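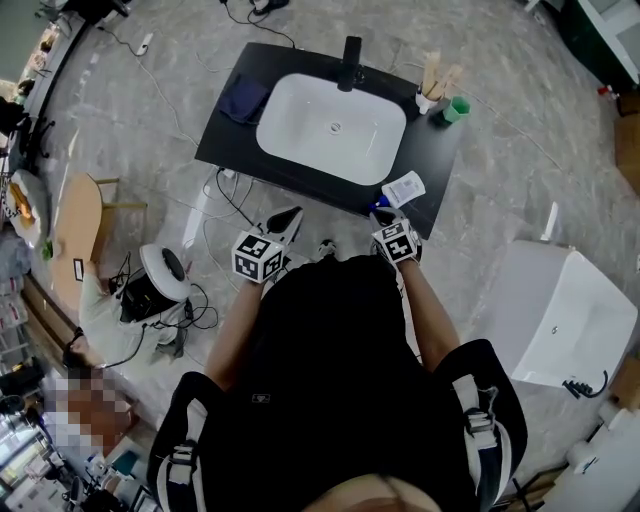 Trenard has added a bathroom section to its hand-demonstration programme, the company said on 12 June 2020. Operators perform each task themselves with a pair of hand-held grippers, and the recorded motion is used to train arm controllers supplied by Zolwood. No arm is present during recording. The first task set covers the washbasin counter: a small bottle with a blue cap is gripped near the front edge, moved and set down again, with the square markers on top of each gripper giving its position in space. Trenard plans 400 demonstrations for the set, split into blocks of 50. The layout of the counter is changed between blocks.

Earlier work at the company relied on remote control, with the operator driving an arm from a separate desk. Trenard says that method remains in use for heavy loads but is too slow for small items, where the operator needs to feel when the fingers have closed.

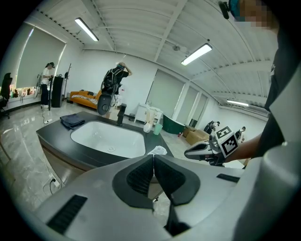

Issa, which has seen the plan, questioned whether 400 runs at a single basin would carry over to other bathrooms, and asked for at least 2 more counters of differing height before any controller is tested. Trenard has not yet agreed to the change. Trials on the Zolwood arm are due in November at the Vekelura site.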